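Rivska Double-Wall Moving Cartons, Large — a lukewarm review

I have moved four times in nine years and paid for boxes exactly once before, so take this from someone who thinks the cardboard behind a liquor store is perfectly good cardboard. My neighbor Aroha Ngata swears by the Rivska cartons. She did her whole move to Sallville in them and still has a pile flat behind her freezer, and she wore me down. I ordered a bundle in December.

The website says each one holds 90 pounds. I don't know who is carrying 90 pounds of anything in a box with no handle holes, but fine. It also says they can be used "again and again," with no number attached. I wrote to ask for one and got a reply thanking me for my interest.

They come flat, in plastic, and the plastic is a pain. Folding one up takes a minute once you have the bottom flaps in the right order. The first one I did wrong and had to start over. The creases are stiff, stiffer than I'd like, and the flaps want to spring back up while you're reaching for the tape.

Blank sides, too. I know some people like that. I like a printed grid with the room names on it so I can check "kitchen" and be done, and for what these cost I think a little ink could have been managed.

What I wanted to find out was whether you can stack on them. So the biggest one went on the bottom and the veterans went on top, including a small beat-up carton that has been with me since the apartment on Morris and must be mostly tape by now.
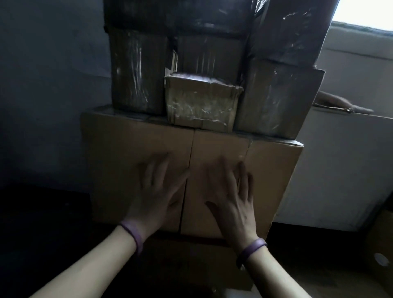

Big carton on the bottom, old ones on top.

My main gripe is the flaps. Set the box with its opening facing you and the two flaps bulge a bit along the seam, with a little gap toward the bottom. For pillows, who cares. For books I would tape that seam from end to end and then go over it again. The instruction sheet says one strip is enough. I don't believe the sheet.

Speaking of tape, Rivska will try to sell you theirs at checkout. Skip it. I used the Mukodton clear, the 200-foot roll, which is noisy and splits if you pull it at an angle but sticks to cardboard and stays stuck. Wissam Obeidat at the hardware store told me paper tape holds better on rough board. He may be right, and he also sells paper tape.

The price is where I get stuck. I paid 62 dollars for the bundle, shipping included, and the shipping was slow. Aroha says that works out cheap if you use them for three or four moves. Maybe so, but I'm not planning three or four moves, and if I were I'd want to see how the corners look after a damp garage and a truck before I called it a bargain.

Good stiff board, decent size, plain as can be, oversold on the website. I'd buy two for the heavy stuff and fill in the rest with free ones. They only come in the bundle, of course.

Three stars out of five.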